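January, second entry, started 4.20 pm

Dye room, still on the Prakitz fixative. Melati wants an opinion by the end of the month and I don't have one I would put my name to.

Where we are. The claim on the Prakitz sheet is that a cold soak after dyeing stops colour bleeding for the life of the cloth. For the life of the cloth! No wash temperature given, no detergent, no fibre. I have written to Woltel, who sell it to us, and got back the same sheet with a nicer cover.

Fikri ran the first lot before the break. Cotton strips, reactive black, half soaked in fixative and half in plain water, then washed at 40 with a white strip sewn to each one. He says the treated strips bled less. I looked at them under the window and then under the lamp and I could believe it in one light and not the other. He knew which were which when he graded them, so I'm not counting that lot. He took it fairly well.

Second lot is mine. Strips coded by Syafiqah, key in her drawer, graded by Teresa and me separately against the grey scale. We agreed on most. Where we didn't, it was by half a step, and Teresa was always the harsher. Syafiqah opened the key this afternoon. Treated strips come out better by half a step on average, so the same size as the gap between two people looking at the same strip. I would not buy a drum on that.

Things that bother me:

The plain water soak. Our tap water is hard and the cold soak takes out loose dye all by itself. A strip that never got soaked at all would have been a useful third group and I didn't make one. My mistake, going in the next lot.

The rinse. Fikri rinses until he is bored. I rinse until it runs clear. If most of the bleeding is unfixed dye that should have gone down the sink in the first place, we may be testing rinsing.

The black. Everyone tests with black or red as they bleed worst, then sells the result for pale shades, where the trouble is a faint grey cast that a grey scale hardly picks up. Ruxandra at Lernadow says their returns are nearly all pale stripes gone dull after a few washes with dark things. She blames the customers. I blame the dark things, a bit, and the 60 degree wash.

Cost, for what it's worth: the last invoice was 1,149 for the fixative alone. Almost 100 litres of hot water saved per batch is the other line on the sheet, and I can't see where that comes from when the soak is cold and we still rinse hot before it.

Next lot: three groups, same rinse for all (two hot, one cold, timed), striped pale cotton as the white-strip partner, 40 and 60. Wuisan have offered a different detergent, which I've turned down for now. One change at a time.

Told Melati to expect "no clear difference" unless the next lot surprises me. She asked whether that meant it doesn't work. It means I can't tell, and I'd like her to write it down that way.

Stopping here, 5.50. 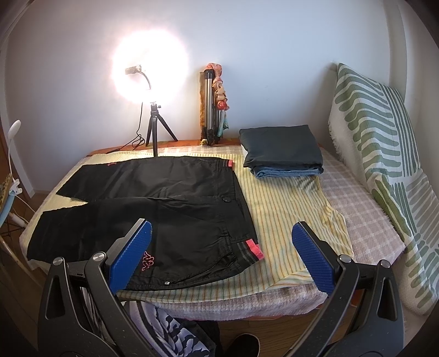 Does a cold soak in fixative let you wash darks with pale stripes?

Not on the evidence so far. Keep them apart, wash the darks at 40 or below, and rinse any new dark item until the water runs clear before it goes in with anything else.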